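Clothes Customising Workshops: Progress Report to the Skernberg Fund
Second report, covering the period to the end of February
Prepared by Kwok-wai Tu, project lead, Plasovden Sewing Room

Summary

The grant pays for evening workshops in which people alter and decorate clothes they already own. We have run eight workshops in this period, as planned. Spending is within budget. The fabric paint sessions were weaker than the others and we are changing how they are taught. We also need a decision from you on the steam press, set out near the end.

Workshops held

Each workshop has 15 places and starts at 6.30 pm. The first three covered patching and visible mending on denim. Two were on fabric paint, two on studs and eyelets, and the last was on adding trim to plain cardigans. All the denim evenings filled up, and we kept a waiting list for the second and third. The cardigan evening had four empty places, which I put down to the late change of date.

Most people brought one garment. A few came with a full bag, and there was not time to deal with it all, so the booking email now says one item only, washed and dried without softener. Paint and iron-on backing both hold badly on softened cotton.

The fabric paint evenings were too ambitious. We asked people to cut a stencil, paint, let it dry and heat-set it in two hours. Most went home with paint that had not been set, and five wrote to say the design had faded after the first wash. From March the stencils will be cut beforehand and the heat-setting will be done at a second, shorter session.

Materials

Studs and eyelets came from Onimov. The first delivery had prongs too short for denim – fine on shirt cotton, no use on a jacket collar. They exchanged them without charge, but it took three weeks and we swapped two workshops round as a result. Trim and thread came from Shek, who also let us have remnant lace at cost.

We have stopped using hot glue on anything that will be washed. Gems are now fixed with fabric glue and left flat overnight, and sew-on stones are offered to anyone who would sooner stitch. 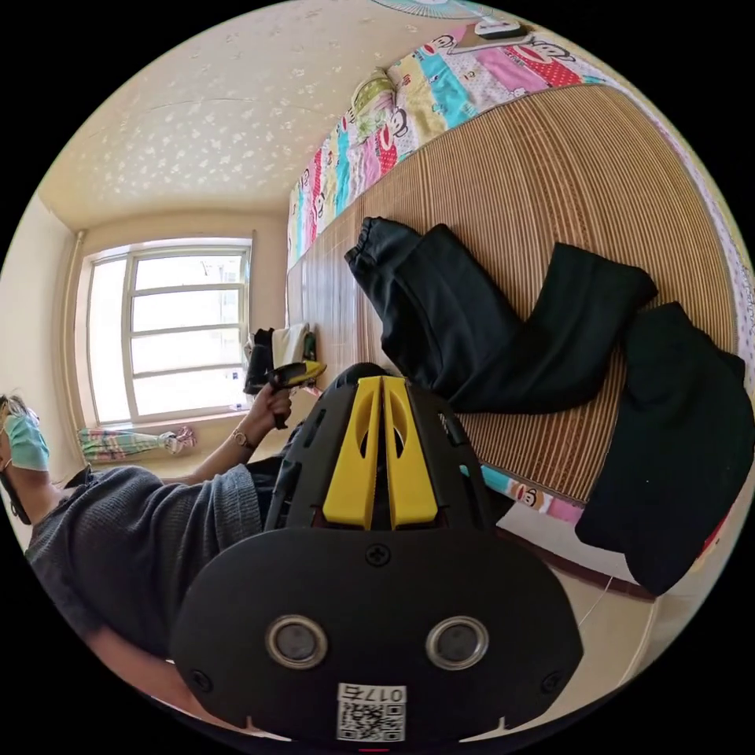 Spending

Total spent in the period was £2,636, against a budget of £2,800. Most of it went on tutor fees and room hire. The underspend is nearly all in materials, where donated denim meant we bought less cloth for patches. I would like to carry it forward to the next period and put it towards the second set of eyelet pliers.

We ask for £5 a head from those who can pay. All of that money goes into thread and needles and is recorded separately.

Decision needed

The original application included £100 to repair the steam press. The repair quote is now well above that, and the repairer cannot promise the part will be in stock. I suggest we use the £100 for two good domestic irons and thick pressing mats – they would do for patches and for setting paint. Please let me know by the end of March if you agree.

Next period

Six more workshops are planned, including a repeat of the denim evenings and one on shortening and re-lining jackets. The instruction sheets for mending and studs are finished. The fabric paint sheet is being rewritten and will be sent with the next report.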